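Workshop notebook, cutting and transfer room
2 January 2020
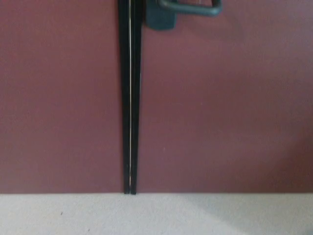
First day back after the break. Heating had been off, so the lathe room was at 11 degrees when I opened up and I left the lacquers in their boxes until after lunch. Used the morning on the tape for the Zabala reissue.

Zabala, sides A and B
Two reels came from Grilitside, both quarter inch, 15 ips, tails out. The box for reel 1 says "copy master, Dolby A" in pencil. There are no Dolby tones on the reel and it sounds wrong decoded, dull on the cymbals and pumping a bit on the fades. Undecoded it sounds right. I am going with undecoded and have written to Grilitside to ask if they have any paperwork from the first pressing. Do not change the box until they answer.

Reel 1 sheds a little. Cleaned heads after every pass. Four splices had let go, all of them between songs, and I remade them with new tape. One more in the middle of side A track 3 is holding but looks dry. Left it alone and played it through twice without trouble. If anyone needs to spool this reel, use library wind only.

Azimuth set by ear on the hi-hat in A2 as there are no tones at all on reel 1. Reel 2 does have tones (1k, 10k, 100 Hz) and the azimuth there is clearly different, so the two were made on different machines or on different days. Marked both positions on the sheet inside the box lid.

Side lengths: A is 20:44, B is 19:10. Fine for level. Grilitside would like it as loud as the old pressing. I have that here and it distorts from the fourth track inward on both sides, so I will cut lower than that and send them a reference to compare.

Running order problem. The old sleeve lists the ballad as B2 and the tape has it as B4. The old pressing follows the tape. So the sleeve was wrong the first time and they are planning to reprint the sleeve exactly. Put this in the same email. They may want to keep the mistake, collectors know about it, but the labels should match the record.

Lathe
Vacuum was low at the platter when cold and came up to normal by noon. Checked the hose to the turntable and found a soft spot near the clamp. Cut it back and refitted. Chip suction is good.

Cut a test on the outside of a scrap lacquer, silent groove and then 1k. Noise was higher than before the break. Stylus has up to 70 sides on it going by the log, though the log has a gap in it for the week the Oltero jobs were done, so the real number could be different. Please fill in the log. Changed the stylus, set heat, cut the silent groove again and it was back down to where it should be. Old stylus is in the labelled tube for return.

Side A reference cut in the afternoon. Sibilance on A1 is the only real trouble. Tried a narrow band at 7k, 2 dB, and that took care of most of it without making the voice dark. Left everything else flat, apart from the bass below 150 summed to mono. Played it back on the cheap deck as well as the good one and it tracked on both.

Oltero
Test pressings came while we were closed, five copies. Played two. Copy 1 has a tick once per turn for the first minute of side B. Copy 2 has it in the same place, so it is in the stamper or the plating. Side A is clean on both. Center hole on copy 2 is slightly off and you can hear it on the piano. Asked the plant for a new stamper for B and told them about the hole. They say mid March at the earliest if the mother has to be checked too.

The edition is 378 numbered copies and the numbered inserts are already printed, so if there are any spoiled in pressing they need to be made up from overs and not by reprinting the inserts. Told the plant this on the phone, will put it in writing.

Plilar
Parts still not here. Only the mono fold-down to check before it goes out, should be an hour's work.

For tomorrow
Turn heating on by seven if cutting.
Side B reference, Zabala.
Play Oltero copies 3 to 5, side B only.
Order lacquers, one box left and two blanks in it have dimples near the edge.
Find the other 10-inch flange.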